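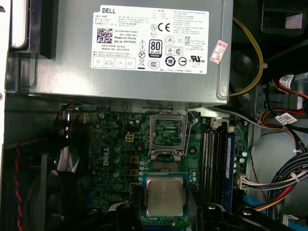 Cleaning out an old desktop is one of those chores I put off for months and then enjoy so much that I wonder why I waited. There's something very satisfying about getting the side panel off, setting it down on the carpet, and finally seeing what you own. Before you touch anything, spend a few minutes just reading. On a Dell like mine the big white label on the power supply has most of what you'd want to know later if you ever had to order a replacement: the part numbers, the serial number, the date code, and the 80 PLUS Bronze badge near the middle. Copy the part number onto a scrap of paper and tape it inside the side panel. I learned to do this from my neighbor Tiina Ikonen, and it has saved me from crawling under the desk with a flashlight more than once.

What you'll need

A Phillips screwdriver (number 2 is the usual size)
A can of compressed air, or a small electric duster if you have one
A soft, clean paintbrush, one inch wide or thereabouts
A few cotton swabs
Isopropyl alcohol, 90 percent or better
A saucer or egg carton for screws
A phone for taking pictures as you go

Set aside 60 minutes. You may well finish sooner, but it's a much nicer job when you aren't watching the clock, and if you have children or a cat you'll want some slack in there anyway.

Step 1. Shut down and unplug

Shut the computer down properly, from the menu, and let it go all the way off. Then pull the power cord out of the back, followed by everything else. Once it's all disconnected, press and hold the power button for ten seconds to drain what's left. Carry the case somewhere with good light and a hard surface. I like the garage with the door up, or the back porch on a calm day, and I do mean calm (my first attempt was in March, in a stiff wind, and I wore most of that dust home).

Step 2. Open it and take pictures

Most office desktops open with a latch or with one or two thumbscrews at the back. Slide the panel off and lean it somewhere it won't get kicked. Now take more pictures than you think you need, especially of where each cable goes. Follow any loose cable with your eyes from one end to the other. You probably won't unplug a single one today, but a connector can get nudged while you're brushing, and a picture settles the question in seconds.

Touch bare metal on the case before you reach in, and touch it again whenever you've walked off and come back.

Step 3. Brush, then blow

Start at the top and work down. Use the dry brush to loosen dust along the edges of the metal and in the corners, and go very gently over the motherboard. Those little round capacitors stand up from the board and they don't care for being leaned on. If you can see the processor socket sitting open, keep the brush and the swabs right out of it. The contacts in there bend if you so much as look at them wrong, and straightening them is a job for somebody with better eyes than mine.

Then comes the fun part! Hold the can upright and use short puffs, a hand's width away. Hold each fan still with a finger or a swab while you blow through it, so it doesn't spin. Blow along the gap under the power supply too, where dust likes to settle into a kind of felt.

Step 4. The power supply

Please don't open it. I know it's tempting, with all that fluff behind the grille, but the parts inside can hold a charge long after the cord is out. Blow air through the vents from the outside in short bursts, wipe the casing with a dry cloth, and leave it at that. Go easy around the label so the printing stays readable.

Step 5. Swab the fussy bits

Dampen a swab with alcohol and clean the fan blades one at a time. Do the outside vents and the plastic around the front ports as well. Let everything dry for 15 minutes with the case open. I make coffee.

Step 6. Close up and test

Compare the inside with your pictures and press lightly on any plug that looks crooked. Put the panel back, reconnect the monitor and keyboard, and plug the power in last. If the computer beeps at you or the screen stays dark, unplug it again and check the memory sticks first. They can work loose when you brush near them, and they go back with a firm push at each end.

I do mine twice a year, and more often when we've had a dog staying with us.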